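Favmont Tile Floor Cleaner, Concentrate

Made for glazed tile and grout by Tetau, who have been mixing it the same way since before anyone asked for a "spring meadow" version. It smells faintly of soap. We consider this a feature.

One bottle holds 16 ounces. Two capfuls go into a bucket of warm water. Five capfuls go in after a birthday party, and you may want to open a window.

Sweep first. Crumbs do not dissolve, whatever your household believes.

Not for marble, waxed wood or the dog. Rinsing is optional on light tile and wise on dark, where every streak will be visible to your in-laws.

Refill pouches ship in January. The old Widel caps still fit.

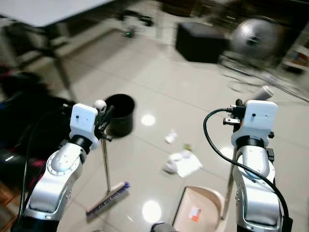
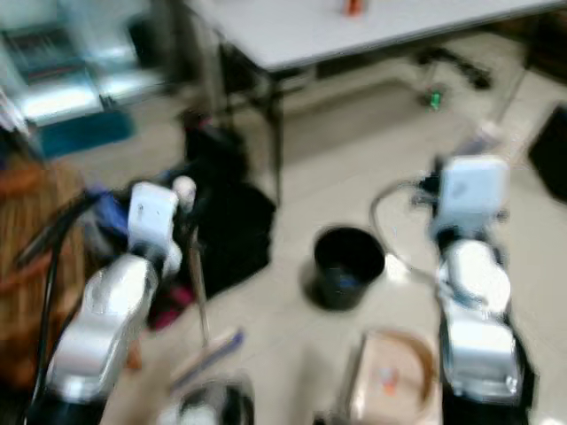

Tile floors, as found in kitchens and other places people drop things.

Words by Areeba Sial | Floor Care | 5 August 2022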